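Put tape on the table

I have worked at shared tables for most of my adult life: a library workroom, a print shop, and for the past four years the upstairs workshop in Prastville, where 17 of us use the same few surfaces. My opinion after all that time is simple. A shared table needs marks on it, and the marks should be made with tape.

Most places go for signs first. Ours had a laminated sheet by the door with 13 rules on it, starting with "Please leave the table as you found it." People read it on their first visit and never again. The rule also has a hole in it. If I find the table covered in someone else's scraps, I can leave it covered in scraps and still be within the rule. 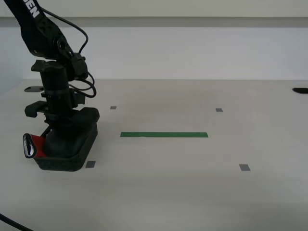
A table is only useful when people agree on what goes where, and it is hard to agree about a blank surface. Every flat top in the building looks like a good place to set something down for a minute. Tape settles the matter quickly. Four small gray squares at the corners of a rectangle are enough to show which part of the table is for work, and a strip of green tape lying across the middle is easy to pick out against a pale top. You don't have to read anything. You look down and you know whether your lunch is in the way.

I have heard the arguments against it. The first is looks. When Suruvik, the furniture shop on Chung Street, sold us our newest table, the salesman told us to keep tape off it. I understand that for a dining room. A work table gets glue, pencil, and coffee on it within a month, and a few squares of tape are the least of its troubles. They peel up, and a little rubbing alcohol takes care of what stays behind.

The second argument is that adults shouldn't need to be told where to put things. Maybe so, but adults park between painted lines every day and don't feel insulted. I would rather follow a line than get a note from a coworker.

The third is cost, and I only mention it because it came up at our March meeting. The shop over in Fullodden spent some $3,000 on tables with built-in dividers. The dividers can't be moved, so anyone with a wide project ends up on the floor. Tape costs a few dollars a roll and can be in a different place by the afternoon.

I do think tape needs a partner, and that is a plain open basket. Marks tell you where the work goes. They don't help much with the gloves, empty cans, and odds and ends that collect on any table by 3 p.m. A basket without a lid gets used. We tried bins with lids, and people stacked things on the lids.

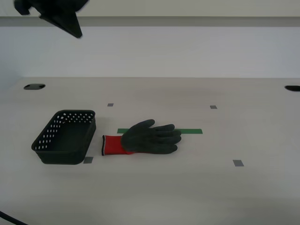
A black plastic basket on the left half of the table, with gray tape markers on the tabletop.

I would keep the basket on the table, too. Under the table it becomes storage, and storage is where things go to be forgotten. On top it takes up room, and when it fills up somebody wants the room back and empties it. Ours gets emptied most evenings, and the sheet by the door came down last winter to make space for a coat hook.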